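Gripper fingers keep slipping off small zipper pulls

Posted in: Arms and Grippers
Viewed 349 times

truniren_garage

Hi all, hoping someone has been down this road. I have a small arm with a two-finger gripper and a wrist camera, and the job I want it to do is open and close bags. Boxes and bottles it picks up all day long. Big plastic zipper pulls, fine. But the thin flat metal ones are driving me up the wall! The fingers close, I see a pinch on the camera, the arm starts to move along the zipper track, and maybe 7 times out of 30 the tab is still there when it gets to the other end. The rest of the time it pops out sideways in the first inch.

What I've tried so far: cranked the grip force up (worse, if anything), slowed the arm way down (a little better), and wrapped the fingertips in electrical tape, which was great for an afternoon and then turned into goo. The fingers are the hard plastic ones that came with it, pointy at the end. I haven't touched the calibration since I put the thing together in May.

Is this a fingertip problem or a setup problem? And does anybody have tips that they leave on for good? I'd like to not buy a whole new gripper if I can help it.

Iolo Gethin

Bit of both, I think, but I'd start with the setup because it costs you nothing.

If more force makes it worse, your tips probably aren't meeting flat. Mine did this. When you squeeze hard the fingers flex a little, the very ends splay apart, and you end up holding the tab farther back by one edge. It looks like a grip on camera and it isn't much of one. Close the gripper on a strip of printer paper and tug. Then do it again with the paper only in the last bit of the tips. If it holds in the middle and slides out at the ends, there's your trouble. Loosen the finger screws, close the gripper gently on something flat and stiff (I use an old feeler gauge), and snug the screws back down while it's closed, a bit on one side and then a bit on the other. Don't gorilla them. Then redo your zero for the closed position, which you should do anyway after that many months.

While you're there, check the bolts on the wrist bracket and see that your cables have enough slack with the wrist turned all the way over. I had a cable tugging on mine at one end of its travel and spent over 2 weeks blaming the fingers, so learn from my pain.

For the tips, clean off every bit of that tape residue first, with rubbing alcohol and a rag. Then thin rubber. I cut pads out of a Probert sheet I had lying around and glued them on with contact cement, and rough up the plastic with sandpaper before you glue or they'll peel. Keep them thin! Thick pads feel nice but they hide the tab from the camera and they roll when you pull sideways.

Last thing is where you grab and which way you pull. Come at the tab end on, with one finger on each flat face, and take it down low instead of right up at the slider. If you go for the slider you'll bump the body of it and knock the tab away. Then pull along the track, and on a curved one you need to keep turning the wrist as you go so you're always pulling in line with the zipper. I bet that's your first inch problem right there.

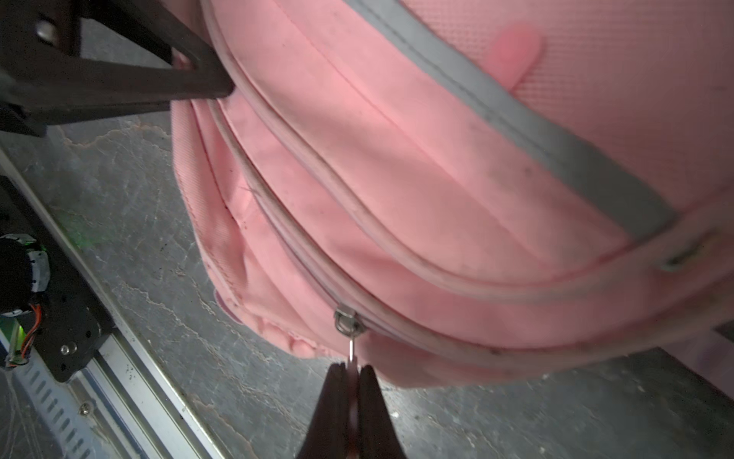

Fingertips on the pull of the lower zipper, pink backpack.

A soft bag will also just follow the arm if it isn't held down, so clamp the far end or put something heavy inside. I practice on bags from the thrift store and I wouldn't start with a curved zipper. Get a straight pencil case working and go from there.

zaseo_fan

just tie a loop of string on the zipper pull, problem solved

truniren_garage

Ha, I thought about the string, but the bags aren't all mine to tie things to.

Iolo, the paper thing was spot on. Solid in the middle, slid right out at the ends. I reset the fingers and redid the zero tonight and it's already holding a lot better on a straight zipper, even with no pads. Rubber is next. Do you go all the way to the point with the pad or stop short?

Tondano

Not Iolo, but I go all the way to the point and trim it flush with a fresh blade once the glue has set overnight. If you stop short you get a little step, and thin tabs catch on it. Check them every week or so and swap both sides together, even if only one looks bad. One new and one worn pad and you're back to the fingers not meeting.

Also wipe the tips down before a long run. Bag fluff gets on everything.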